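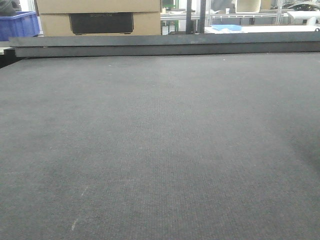
The dark gray work surface.

How to run a line-learning session for a small theater cast

When I joined the Leone Players, I already knew that learning lines in a second language is slow work. Later I saw that the native speakers have almost the same troubles. The method below is what we used for "The Road to Kisia", a play with 104 pages and 3 actors.

Before the first session

Divide the script into units. A unit ends when somebody enters, leaves, or changes the subject. Our script gave 159 units, and a few of them were only two lines long. Write the unit number in pencil in the margin, the same number in every copy. If the director cuts something later, do not number again – leave a hole.

Next, each actor marks his or her cue words. Mark the last four or five words of the other person's line, and underline the word where you begin to breathe.

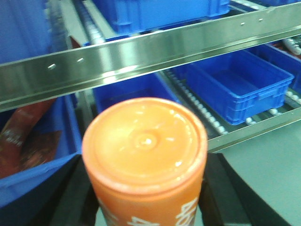
Orange container with white printing on its side.

The session

1. Sit in a circle, scripts closed on the knee. One person stays on book and does not act.
2. Speak the unit at normal speed, without feeling. It sounds strange, but feeling can hide a wrong word.
3. If you stop, say "line". The person on book gives three words, no more.
4. After a mistake, go back to the start of the unit.
5. Repeat until the unit goes two times clean. Then stand up and do it with the moves.

We did ten units in one evening. Boyang Jiang, who played the ferryman, wanted fifteen, and the next day he had forgotten the last five.

Long speeches

The ferryman's speech in act two has 1,126 words. For such a speech, learn the final part first, then the part before it. In this way you always walk toward text that you know better.
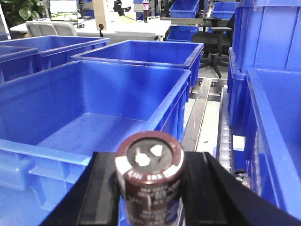
Page last changed: December

If you practice alone, record only the other parts and leave silence for yours. Make the silence a little shorter than you need. I do mine while washing dishes.

In the last week, run the whole play once at double speed. Keep the scripts in another room. The person on book writes down each wrong word and gives out the notes after the run, on paper. For the notes we use one sheet per actor, with the unit number on the left side and the correct words on the right.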